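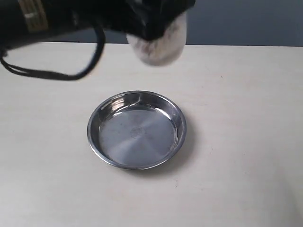
One reader of last week's notice on the Stiniddale equipment budget wrote in to ask why the town's shared test kitchen needs a second arm when the first one has been paid for only since July. Several others asked the same thing in fewer words, and the board took up the question at its last meeting of the year.

The answer, according to the minutes released on December 24, 2018, comes down to bench time. The kitchen rents its benches to small food producers by the half day. The arm is used for portioning and plating trials, where an item is picked up and moved to a dish over and over while the grip settings are adjusted. Those trials now take up most of the afternoon slots, and producers who want the arm for packing work have been told to wait until spring.

The board looked at two ways to fix that. The first was a second arm of the same model, bought through Jisovero, the dealer that supplied the original. The second was a lease from Mladenović, which would bring in a smaller unit for 119 dollars a week with service included. The lease can be ended with six weeks' notice.

Members leaned toward the lease. The minutes say the purchase would use up the equipment line for next year and leave nothing for grippers, covers and cables, all of which wear out faster than the arm itself. Soft items such as filled rolls and dumplings need different fingers from jars or hard packages, and the kitchen owns only one set.

A separate sum of 1570 dollars was approved for spare parts. It covers a second set of gripper fingers, two fabric sleeves and a replacement cable. The board also set aside 200 dollars for steel dishes and trays, so that trial runs no longer depend on what each producer brings in. Delivery is expected before the end of January.

Not everyone was satisfied. A producer who spoke during the open part of the meeting said the lease would cost more than a purchase if it ran for several years, and asked for a written comparison. The board agreed to prepare one. It will include power, insurance and the hours staff spend on setup – a cost that was left out of the original plan and has been charged to the general fund.

Floor space is the other open item. The room has one bench rated for an arm, and a second would have to be bolted down before any new unit could be switched on. Skiltard, which did the wiring in the building, has been asked for a price on the bench and an added outlet. If that quote comes in above what is left in the maintenance line, the lease will start a month later than planned.

Hourly rates for producers will stay where they are through the first quarter. Bookings for the existing arm are open now at the front desk, mornings only. The written comparison will be posted with the agenda for the next meeting, and comments can be left at the desk or sent in by mail until then.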